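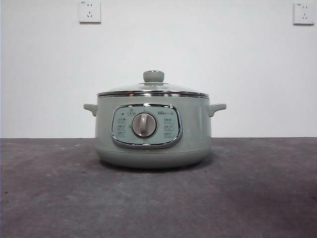
Green electric pot, lid on.

2023-03-31

1/ Back from nine days in Karaki, the harbour town every travel supplement has decided is "the last unspoiled port". I have questions about who's doing the deciding. Long thread, mute me if you've already booked.

2/ Start with the claim I saw in four separate articles: 49 churches inside the old walls. I walked the whole old town twice. You can do it in under an hour. Either they're counting every roadside shrine and bricked-up doorway or they're all copying the same brochure. My money's on the brochure.

3/ The brochure is put out by Sevenon, who run the ferry. They also own the hotel on the quay and half the sunset cruises. Once you know that, a lot of the prose starts to sound familiar. "Honey-coloured light" turned up in three pieces by three different writers.

4/ The light is fine. It's light.

5/ On the ferry: Mulex (the booking app) had the fare at 86. At the dock there was a port fee, then a luggage fee, then a bloke with a card reader who called it a seat fee. I sat on a life jacket locker.

6/ The crossing's advertised as "a smooth two hours". Took us just over three and a half, and the crew didn't seem to think that was unusual. They had a card game going.

7/ Now the siege. You'll be told within ten minutes of arriving that the town held out for 791 days without a single defender deserting. It's on a plaque. It's on tea towels. I asked at the museum what the source was.

8/ Noémie Bailly, who does the archive side there, was very patient with me. There's one chronicle, written two generations later by the grandson of the garrison commander. The only ration book that survives stops well before the end. She'd take the number off the plaque if it were up to her, and it isn't.

9/ What she did show me was a letter from a baker complaining he hadn't been paid for his flour, and that the soldiers were swapping boots for wine. Best thing I saw all week. It's in a drawer. The gift shop gets the ground floor. 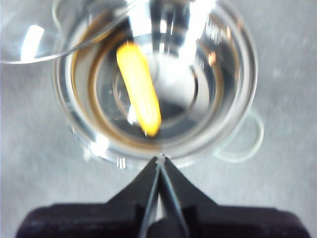 10/ Also in that drawer, a hand-drawn plan of the harbour before the breakwater went in. The famous "ancient" steps down to the water aren't on it. Make of that what you will.

11/ Someone's going to say I'm being joyless so let me be fair. The walk out to Geretti is lovely. An old customs post on the headland, goats, thyme, a wall you can sit on. There's no ticket booth and no plaque. It took me most of a morning because I kept stopping.

12/ I met a retired surveyor up there, Vidar Söderlund, who's been coming every March for years. He reckons the town was noisier and dirtier when he started and that he liked it more. I don't fully trust that either – everyone's town was better the year they found it.

13/ But he did point out something I'd missed. Most of the shutters in the upper streets are freshly painted and most of the houses behind them are empty until June. Look for washing lines. I found very few.

14/ Population on the council sign is 775. The woman at the post office laughed when I read it out to her and said I should come back in January and try to find someone to have a coffee with.

15/ So "unspoiled" for whom? The kebab shop's gone, the hardware store's gone, the school bus goes to the next town over. There's a place selling candles that smell like rope.

16/ Would I go again? Possibly, in winter, and I'd stay on the Geretti side if anyone there would rent me a room. I'd skip the cruise. I'd bring my own lunch for the ferry too, the toasted sandwich was a crime.

17/ A few people asking if the museum's worth the entry price. Yes, but ring ahead and ask about the archive room. It's only open Tuesday mornings and it isn't mentioned on the website.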